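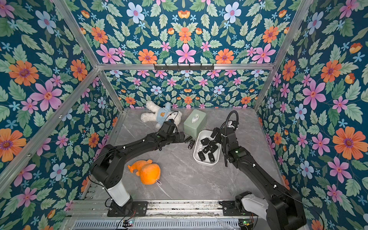
Key Sorting with Two Arms: What Went Wrong and What We Changed
4 min read

Our project at Casdale was meant to be a gentle one. We wanted a pair of arms, run by our own program (we called it Oltavel), to move car keys in and out of a tray, and for most of February it behaved very nicely indeed.

The fault

Then the right arm began letting go too early. In a run of 100 lifts it dropped the key 9 times, nearly always close to the rim of the tray, and on two of those it carried on pushing down after the key had gone – which gave us all quite a fright! We pressed the stop button both times and nothing was broken, thank goodness.

We spent a long and rather happy afternoon blaming the fingers. A fob is a smooth, rounded little thing, and when the fingers close on its sides there isn't a great deal to hold on to.
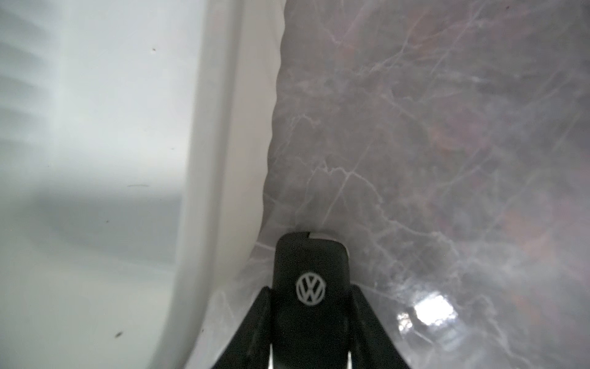
What we changed

The real culprit was a grip setting that went back to its old value after every restart. We now check it before each run, and the arm halts by itself if the fingers close further than they should. Drops fell to 4 in the next run of the same length.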